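Bench 2 upkeep, the Kashindye cell
Sun 22 May

Quick one, gallery first, proper write up later (maybe August, don't hold me to it). Two-arm cell, small box work: grip the housing, pick up the terminal block, run the driver. It hit 1,000 cycles since the last full going-over so the whole thing got a day off and a look. Fingers, pads, cables, driver, zero points. Mostly boring. A few things worth keeping for whoever does it next.

Started with the fingers. The black ones mark up fast on cast metal, and scuffs by themselves are fine, leave them. What you want to catch is a chip on the inner face, the bit that does the holding. Run a fingernail down it. If it snags, swap. If it doesnt, wipe and carry on. We used to change them every 500 no matter what and it was a waste of good fingers.

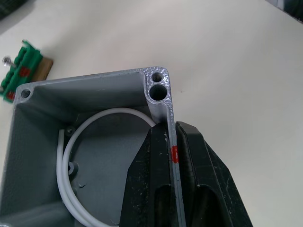 Grip force next. Too high and the wall rings when the driver hits, too low and the box creeps round on you. We're at 749 on the Roltano controller, its own units, don't ask me what they are. Was higher before. Came down in small steps, ran a few grips at each, stopped when the box started to shift and went back up one. Write the number on the cell sheet, NOT on a sticky note. The sticky note went missing last time and we did all of this twice.

Also set the grip point away from the corners. Bosses on those castings are lumpy and the fingers never sit flat next to one. Straight bit of wall, every time. And tuck the cable down inside before you close on the wall, or it ends up under a finger.

Driver pick-up after that. This one had drifted. The approach was coming in off center, so one pad touched first and shoved the tool along the table before the other got there. Re-taught it from scratch. Slow approach, stop short, look at the gap both sides, nudge, look again. Wrist camera is plenty good enough for this, you dont need the gauge.

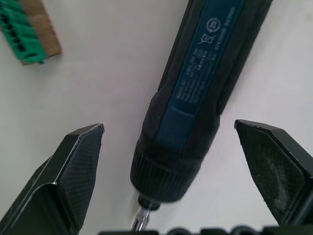
Driver between the open fingers, bit toward the gripper. Crosshatch pads, right one has a pale smudge on it. Label side up.

Pads: dry brush first, then a wipe. No solvent!! It takes the bite off the texture and then everything slides. If a pad still looks shiny after a brush its done. New pads are in the Preltlow tray, bottom drawer, left and right are bagged together so take the whole bag.

Cables, the part I always rush. The loop off each wrist bracket has to be big enough for a full wrist turn and small enough that it stays off the bench. Turn the joint by hand both ways, power off, watch the loop. Any flat spot or kink in the jacket, replace it now. The Atora clips hold ok but check them for cracks, they go brittle.

Zero points last. Both arms home, then bring both grippers in over the middle of the table and see that they agree with each other. Left was fine. Right was out a hair and wanted a re-zero at the wrist. Ten minutes incl. finding the right hex key.
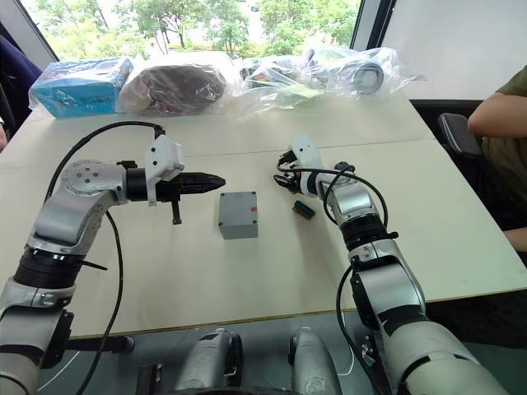

Both arms in over the bench, box in the middle, terminal block off to the right. Cable loops up over the wrists.

Still to do: spare bit for the driver, new label for the e-stop, back end of the table needs a tidy. Settings file is saved in the usual folder under kashindye_bench2, old one kept next to it in case. Next full check at the next 1,000, fingers and pads get a look at 500.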